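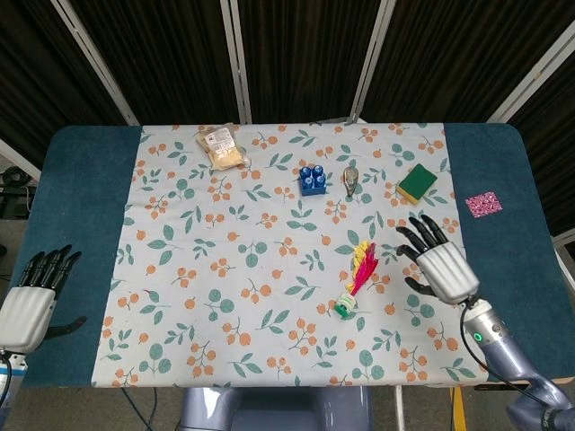 Home
Essays
Archive
About
Contact

Bring Back the Boring Errand

I spent 100 minutes at the Galtow post office in June and I'd like to say a few words in its defense.

My number was 179. The sign over the counter said something in the 150s, and there was one clerk, and she was not in a hurry. I had a package for my cousin and a phone with a dead battery. So I stood there. I read the poster on how to wrap a fishing rod. I listened to two women argue about whether the old Jamance bakery was on the corner or next to the corner (it was next to the corner, and I very nearly said so). And then a man with a box of seed catalogs asked me what I thought of the new bus route, and we were off.

I hadn't talked to a stranger for that long in ages. We didn't agree on anything! He thinks the bus should go up Dankwa Hill and I think anybody who lives up there already has a car. But it was a good talk, and I walked out in a better mood than I went in, which I cannot say for any time I've spent on an app.

Everybody I know is trying to get rid of errands. Groceries come to the door, prescriptions come in the mail, the bank is a little square on your phone. I get it. I have used all of those and I'll use them again, and if you have three kids or a bad hip, please ignore me and order whatever you like. I'm talking about people like me, who have the time and have just gotten out of the habit.

My neighbor Mohammed-Awal Opoku thinks I'm being sentimental. He told me he saves five hours a week by never going into a store, and I asked him what he does with them. He thought it over for a while -- to his credit -- and said mostly he looks at his phone. He also said I'd feel different if I'd been behind number 733 at the license office, and okay, fair, there's a limit. I'm not going to stand here and defend the license office.

But most errands aren't that. Most of them are twenty minutes, a short walk, a hello to the guy at the hardware store who remembers you bought the wrong hinge. They put you in a room with people you didn't pick. Where else does that happen now? I work at home. My friends are my age and vote like me. If it weren't for the line at the pharmacy I'd have no idea what anyone else in this town is mad about.

I've started doing one a day. Stamps, lightbulbs, a library book I could have renewed online. Yesterday it was dropping off shoes to get resoled, and the cobbler talked me out of it. He said they weren't worth the money. I bought laces.

This site uses cookies to remember your settings. Accept / Manage preferences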